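Hadgu Open Day Laundry Set

README, version 2
Last updated Tuesday, June 16, 2026

What this is

Recordings from the public open day at the Predutcombe lab, where a humanoid was asked to do laundry in front of people who had come a long way and eaten most of the cookies. The set holds 133 episodes. Version 1 had more, but we took out the ones where a visitor can be heard giving the robot advice.

The open day was held in April. Guests stood behind a rope and watched the robot work at a stacked pair of machines. The program promised "a glimpse of domestic life." It was very accurate about the pace.

What's in the download

episodes/ joint positions and hand commands, one folder per attempt
video/ fixed camera, no sound
notes/ operator comments, lightly edited for language
splits.txt train and test lists
LICENSE please read it, we paid for it

There are 1904 labeled segments in total. Labels are reach, grasp, lift, place, release and wait. Wait is the largest class by a comfortable margin. If your model learns to predict wait and nothing else, it will score well and you should not write to us about it.

How it was collected

Operators drove the robot with the Sesent control kit. Every session began with a short talk, which is not included. Each attempt was stopped when the item was down, when the operator gave up, or when the tour had to move on to the coffee. The reason is stored in the field end_reason, and yes, "coffee" is a valid value.
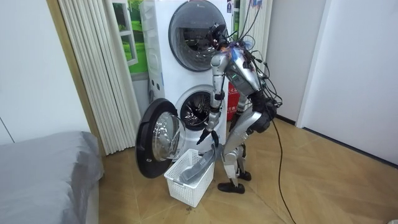 Figure 1. Bent over the basket at the open lower machine, a gray cloth item across the basket.

Known problems

Timestamps in the first morning session run 400 milliseconds behind the video. We know why. Fixing it would have meant touching the Gralomix converter, and the converter works as long as it is left alone.

Cloth items have no size labels. Somebody was going to measure them.

Cables come into view in a lot of the footage. Don't crop them out and then report that the robot was running untethered.

Success was judged by the operator who had just done the task. Treat the success field with the usual kindness and check it against the video.

What it's good for

Segmenting long manipulation tasks, studying hesitation, and showing to relatives who think their jobs will be gone by Christmas. It's a poor choice for anything involving speed.

Citing

Please cite as "Hadgu Open Day Laundry Set, version 2, Predutcombe." Bug reports go in the tracker. Requests for a folding set go there too, where they'll join the others.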